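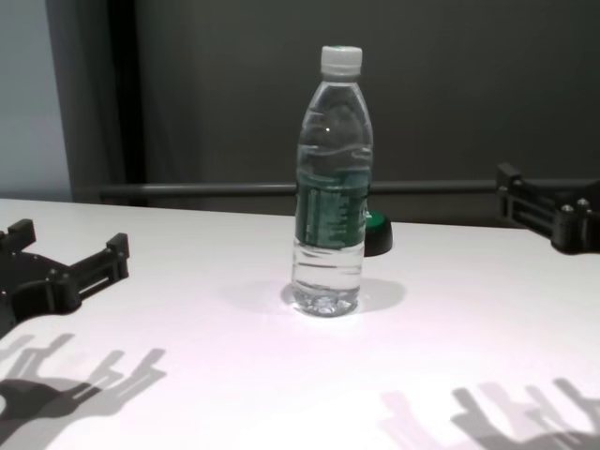

Notizen für den Vortrag im Vereinsheim, Montag, 19 Uhr. Laptop an den linken Anschluss, der rechte spinnt.

**Einstieg (frei reden, nicht ablesen!)**

Hallo zusammen, schön, dass ihr da seid. Ich bin Bilal, die meisten kennen mich von der Drehbank oder davon, dass ich seit dem Winter die hintere Ecke der Werkstatt belege. Heute geht es um das, was in dieser Ecke wächst: Mirker. Zwei Arme, zwei Greifer, ein weißer Tisch. Und ein erstaunlicher Verbrauch an Mineralwasser.

Kurz fragen: Wer hat schon mal einen Schrittmotor oder ein Servo angesteuert? Je nachdem den Teil mit den Servos kürzen.

**Woher der Name kommt**

Nur wenn jemand fragt. Mirker stand auf der Kiste, in der die ersten Motoren lagen. Mehr steckt nicht dahinter, tut mir leid.

**Was das Ding können soll**

Eine Flasche nehmen, mit dem einen Arm halten, mit dem anderen den Deckel abschrauben. Klingt nach wenig! Ich dachte auch, das machen wir an zwei Wochenenden. Hala Majali und ich sitzen jetzt im siebten Monat dran, und Hala hat in der Zeit nebenbei ihre Masterarbeit abgegeben.

Warum gerade eine Wasserflasche? Weil sie gemein ist. Durchsichtig, glänzend, unten der gewellte Boden, in dem sich das Licht bricht. Eine Kamera sucht gern nach klaren Kanten, und so eine Flasche hat davon ziemlich wenig. Das Etikett hilft enorm, das ist im Grunde der einzige Teil, an dem sich die Erkennung festhalten kann. Der weiße Deckel vor dem dunklen Hintergrund ist der zweite.

(Hier Pause, Flasche vom Rednerpult hochhalten. Volle Flasche mitbringen!!)

**Die Greifer**

Alles Schwarze ist Eigenbau. Finger mit aufrechtem Ende, dahinter der Arm mit den langen Aussparungen. Die Aussparungen waren Halas Idee, erst wegen des Gewichts, dann haben wir gemerkt, dass man dort wunderbar Kabelbinder durchziehen kann.

Erste Version der Finger war viel zu glatt, da ist uns die Flasche jedes Mal durchgerutscht, sobald der andere Arm gedreht hat. Zweite Version mit Gummi beklebt, das hielt, bis der Kleber warm wurde. Jetzt sind wir bei Version fünf. Ein Finger wiegt 82 Gramm, die Vorgabe war 80, ich habe mir das verziehen.

Muster rumgehen lassen. Version eins und Version fünf, bitte beide zurück, ich habe letztes Mal auf der Maker-Börse in Leltstead einen Finger verloren und fand ihn nie wieder.

**Licht und Schatten**

Den Teil mag ich am liebsten, hier aufpassen, dass ich nicht überziehe. Mehr als eine Lampe heißt doppelte Schatten. Jeder Greiferfinger liegt dann noch mal als graue Kralle auf dem Tisch, einmal dunkler, einmal heller, und unsere Erkennung hat wochenlang brav nach den Schatten gegriffen. Ich stand daneben und habe den Greifer gesucht, der da angeblich vorne links lag ...

Was geholfen hat:

- Schatten mit in die Trainingsbilder nehmen, statt sie wegzuleuchten
- dunkler, ruhiger Hintergrund hinter dem Tisch
- Tischfläche matt, bloß kein Glanzlack
- Lampen nach dem Einrichten NICHT mehr anfassen (Blick in Richtung der Holzgruppe, freundlich)

**Zahlen, falls jemand welche will**

Im Juni haben wir alles mitgeschrieben: 1862 Versuche, in fast 80 Prozent davon stand die Flasche danach noch. Deckel ab ist eine andere Statistik, die zeige ich erst, wenn sie schöner ist. Das meiste scheitert beim ersten Drehen, der Sicherungsring knackt und dann geht ein Ruck durch beide Arme. Deswegen üben wir vorerst viel mit Flaschen, die schon mal offen waren.

**Software, ganz kurz**

Die Steuerung heißt bei uns Bogale, hat Hala geschrieben, läuft auf einem alten Bürorechner unter dem Tisch. Linker und rechter Arm waren anfangs zwei getrennte Programme, die sich per Textdatei verständigt haben. Ja, wirklich. Dürft lachen. Seit dem Umbau gibt es einen gemeinsamen Takt, und seitdem stoßen die Arme kaum noch zusammen.

Nicht in die Details gehen! Wer mehr wissen will, soll sich nachher Hala schnappen, sie sitzt hinten.

**Was wir noch brauchen**

Jemanden, der sich mit Kraftsensoren auskennt. Jemanden mit Geduld beim Kabelcrimpen. Und leere Flaschen, gern verschiedene Formen, bitte mit Deckel. Die Werkstatt Wurnovdale hat uns schon zwei Kisten hingestellt, vielen Dank dafür, aber das sind alles die gleichen.

Danach Fragen, dann rüber in die hintere Ecke. Vorher den Not-Aus zeigen und Finger weg vom Tisch, solange die Arme Strom haben. Gläser stehen im Schrank über der Spüle.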